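People wanted to put snacks in a box, repeatedly, for money

Kamville and surrounding area. Paid by the session. Apply by the end of March.

Zillness teaches robots to do household jobs. The teaching is done by people, holding a gripper, doing the job themselves while the gripper takes notes. We need 50 more of those people for a project called Mallet, and we would like you to consider being one of them.

The job in question is packing. There is a box, there is a heap of snacks in noisy wrappers, and the snacks need to end up in the box without being reduced to powder. You have been doing this since you were old enough to be trusted with a lunch. A robot finds it very hard, mainly on account of the wrappers, which crumple, slide, catch the light and change shape the moment they are touched.
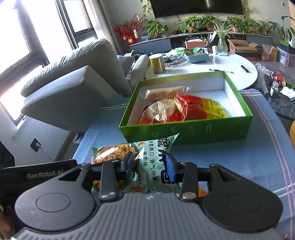
Mallet Participant Notices, Issue 2

What you would be doing

You hold the gripper in your hands and work its two fingers. You close them on a packet, lift it, move it to the box and let go. Then you pick up the next one. When the box is packed you tip everything out, muddle it up and begin again. We call each full go a run, and we are aiming for 1,000 runs from this round of recruitment. The previous round gave us 3,051 across all tasks, of which a depressing share were folding tea towels.

The gripper has a camera on it. It records what is in front of the fingers and how the fingers move, and later on a robot arm with the same sort of fingers is trained on the recordings. You will not meet the arm. It lives in our workshop and is poor company.

We ask that you pack the way you would at home if someone you quite liked was going to open the box. Speed is of no interest to us. A slow, tidy pick that goes in first time is worth far more than a fast one followed by thirty seconds of prodding. Having said that, please don't throw away your mistakes. If a packet slips, pick it up again and carry on with the run. A robot that has only ever watched perfect packing has no idea what to do when a bag of crisps gets away from it, and bags of crisps do.

Where it happens

Sessions are held in ordinary living rooms, either yours or one we arrange. We stopped using the bare white workshop for this after discovering that the arm could pack beautifully in a bare white workshop and went to pieces at the sight of a sofa. So we want furniture, houseplants, daylight from the wrong direction and whatever is on your side table. Please do not tidy up for us. We mean this, and people still hoover.

If you are offering your own room, it needs a window, a flat surface at a comfortable height and enough floor for you to move round the box and approach it from more than one side. Patterned cloths and rugs are welcome. Mirrors are a nuisance, so we may ask to hang a sheet over a large one.
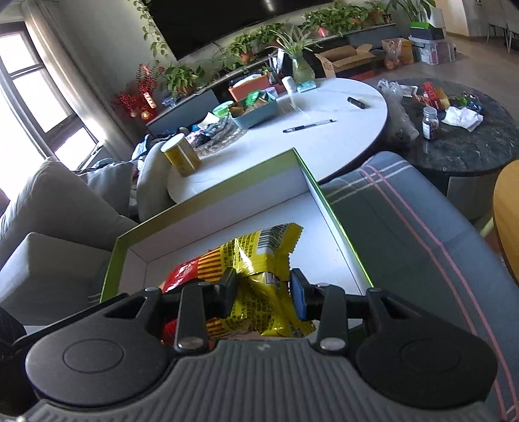
Do I need to know anything about robots?
None of it is needed. We show you how to hold the gripper and open and close it, you practise for as long as you like, and the practice is paid at the same rate as everything else. If you do know about robots, please try to forget it for the morning.

How a session goes

Morning sessions start at 9.30am and afternoon ones at 1.30pm. Each lasts three hours, including two breaks which you are expected to take. Somebody from Zillness brings the gripper, the box and the snacks, sets up, and then sits in the corner trying to be uninteresting.

You will be given a short card at the start of each batch. Typical cards read:

Flat packets first, round things last.
Pick each item by its middle, then by one end.
Pack with the box turned to a different angle each time.
Pack only the red ones. (You decide what counts as red. There have been arguments.)

Between cards we change what is in the heap. A bag full of air has to be held differently from a biscuit in a stiff wrapper, and the difference is precisely what we are paying you for. You will squeeze a puffed-up bag just hard enough that it doesn't drop, and you won't think about it at all. That small bit of judgement has so far defeated our engineers, who tried writing it down as rules and got as far as page four.

Hold the gripper low and steady, and keep the fingers where its camera can see them. Most newcomers start by reaching over the top of the packet like a fairground grabber, with fairground results. Coming in from the sides, one finger to each side of the packet, goes better.
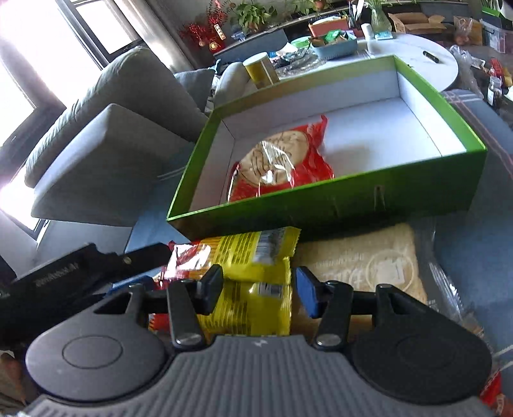
Later in the project a smaller group will be invited to try the other half of the work, which is steering the real arm by remote control. That happens at our workshop in Kamville, with you at one end of a bench and the arm at the other, copying you a fraction of a second late. It is good fun for ten minutes and tiring after forty, so those sessions are shorter and better paid. Nobody goes straight to remote control. We choose from people who have finished at least two packing sessions and who can bear being copied.

Who we are looking for

Adults, 18 or over, of any height, build and degree of patience above nil. We are particularly short of left-handed people, people over sixty, and people who describe themselves as clumsy. The last group tends to be very good at recovering from trouble, having had the practice.

You should be able to hold a tool in front of you with both hands for ten minutes at a stretch, and to sit or stand near a low surface. If one of those is difficult, write to us anyway, as we have more than one size of gripper and are happy to raise the box. You will be handling food in sealed packets. If you have a serious allergy, tell us beforehand and we will change what we bring.

We cannot take anyone who works for Clerkico, who supply our session booking system and have asked, politely, for their staff to stop signing up under their own test accounts.

Pay and practical matters

We pay a flat fee for each session, along with travel if you come to one of our rooms, and a further fee if you lend us yours. The current rates are on the booking page and are the same for everyone. Payment goes out in the week after your session. You are paid for the session whether the recordings turn out usable or not; if the gripper sulks, we bear the cost of that.

There is no minimum commitment. Some people do one session and decide that they have packed enough snacks for one lifetime. Others have been coming since the tea towels.

The snacks used for packing are not for eating. By the third hour they have been pinched, dropped and repacked past the point of dignity. A separate supply is provided for the breaks, and we have had to start labelling it.

What happens to the recordings

The camera on the gripper looks outwards and takes in a good deal of the room, so anything you would prefer us not to have should be moved or covered before we start. Family photographs and post are the usual ones. We don't record sound. Your name is kept apart from the recordings, and you can ask for a run to be deleted on the day, or afterwards by writing to us with your session number. Once the recordings have been used to train the arm we can take them out of our store but can't make the arm forget them, and the consent form says so in plain words. Please read it. It is two pages long and was once eleven.

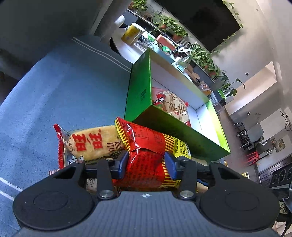

Can I bring my children or share a session with a friend?
Friends are fine as long as both of you have booked, and you will take turns with the one gripper. Children can be at home while we work but can't hold the gripper or appear in the recordings, and keeping them away from a box of snacks for three hours is left to your own ingenuity.

How to apply

Use the Mallet form on the Zillness booking page. It asks for your age band, which hand you favour, when you are free and whether you are offering a room. If you are, attach one picture of it in its natural state. There is also a box asking you to describe how you pack a shopping bag. It has no right answer, though we have read some alarming ones.

We reply to everybody within two weeks. If you are chosen you will get a choice of session times, the consent form and a map. If this round fills up we will keep your details for the next task, provided you tick the box saying we may. It is likely to be cutlery drawers.

Those who applied last year need not fill in the form again. Log in with your old details, check that your address is right, and press the button marked Available, which is green and slightly too small.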